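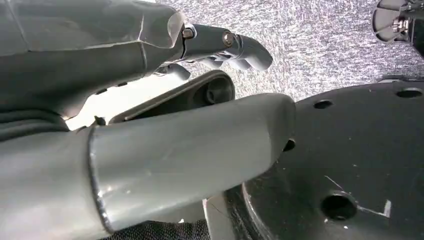
What is the difference between a floor and a flooring?

The floor is the whole level surface you walk on, with everything that holds it up, while the flooring is only the top layer, the part that gets swept, mopped, scratched and eventually replaced.

Floor (of a room)

A floor is the bottom surface of a room, and the one part of it that everybody in the house touches all day long. People will happily spend weeks choosing a wall color, which they will mostly look at, and a single afternoon choosing a floor, which they will stand on, drop things on, crawl over, drag chairs across and mop for the next twenty years. This article deals with the ordinary indoor floor as found in homes, workrooms and small public buildings, with its layers, its common coverings and its everyday care. For outdoor surfaces see Paving and Deck.

Layers

Most indoor floors are built up in layers, and it helps to think of them from the bottom. At the very bottom is the structure, either a slab of concrete poured on the ground or a row of joists that span from wall to wall. Over joists there is a subfloor of boards or sheets, fastened down well enough (one hopes) that it doesn't move when someone walks across it. Then there may be an underlayment, a thin layer of felt, cork, foam or smooth board that evens out small bumps and softens the sound of footsteps. The flooring goes on last.

Nearly every complaint a person can have about a floor begins in one of the lower layers and shows itself in the top one. A cracked tile often means the subfloor is flexing beneath it. A squeak is usually wood rubbing against wood or against a loose nail, and it can be a surprisingly long hunt to find the exact spot, with one person walking slowly back and forth and another lying down with an ear to the boards.

Common coverings

Wood has been used for as long as there have been saws to cut it. Solid boards can be sanded and refinished several times over their life, and old ones take on a worn, comfortable look that is hard to get any other way. They swell in humid weather and shrink in dry weather, so gaps that appear in November may close up again by summer.

Tile, whether ceramic or stone, is hard and cool underfoot and doesn't mind water, though the grout between the tiles minds it rather more. A plate dropped on tile seldom survives.

Linoleum is made from linseed oil, ground cork or wood flour, resins and pigment, pressed onto a backing. It is often confused with vinyl, a plastic product that came later and took over many of the same kitchens.

Carpet is warm and quiet, and it holds onto dust and crumbs until a vacuum cleaner pulls them out. Rugs do much the same job but can be picked up, taken outside and shaken, which is still one of the more satisfying household chores!

Bare concrete, sealed or painted, is common in garages and workshops and has found its way into a good many living rooms as well. It is tough and easy to sweep, but standing on it for a whole day is tiring, and people who work on concrete generally put down a mat where they stand the most.

Everyday care

Grit does more harm to a floor than water does. Sand and fine dirt carried in on shoes act like sandpaper, and the damage collects along the paths people walk, from the door to the sink and from the sink to the table. A good stiff mat outside the door and a softer one inside will catch most of it. Sweeping should come before mopping, always, or the mop simply pushes the dirt around and leaves it in the corners as a gray paste.

A damp mop is enough for nearly all hard floors. Wood in particular should be wiped with a mop that has been wrung out well, working along the length of the boards, and any puddle should be dried with a cloth. Soap left behind makes a dull film that attracts more dirt, so the people who complain that their floor is never clean are quite often using too much soap.

Furniture with hard feet ought to have felt pads underneath, and the pads want checking now and then, because they pick up grit and begin to scratch the very surface they were put there to protect.

Leveling and testing

No floor is perfectly flat. Builders check with a long straightedge, laying it down in several directions and looking for daylight beneath it, and high spots are sanded or ground while low spots are filled. A marble set down in the middle of an old room will usually find the low corner without any help, and many families have learned about their own houses in exactly this way.

A local case: the hall at Ilton

The long upstairs hall at Ilton is often mentioned by people interested in old floors. It covers 1074 square feet and was laid in maple by the Brumley mill, whose boards were sold in lengths of up to 132 inches. When the hall was taken up for repair, Živko Ionescu, the joiner in charge, had each board numbered on its underside in pencil, and 312 of them went back down in the places they had come from. The others were too split to save and were replaced with maple from Husau, a little paler than its neighbors at first and now rather hard to pick out.

Vesela Vukčević kept the workbook for the repair, and it makes pleasant reading for anyone with patience. She records the smell of the old wax, the coins and hairpins that came up from between the boards, and a lengthy disagreement over whether to use oil or varnish, which the oil side won. The Angelovski firm supplied the felt that lies beneath the boards today. The hall is swept each morning before eight and oiled every other spring.

Related terms

Baseboard: the strip along the foot of a wall that covers the gap where the floor ends.
Threshold: the raised piece in a doorway where two floorings meet.
Screed: a thin layer of mortar spread over a slab to make it smooth.
Nap: the direction in which the fibers of a carpet lie.

See also: Broom, Doormat, Joist, Rug, Skirting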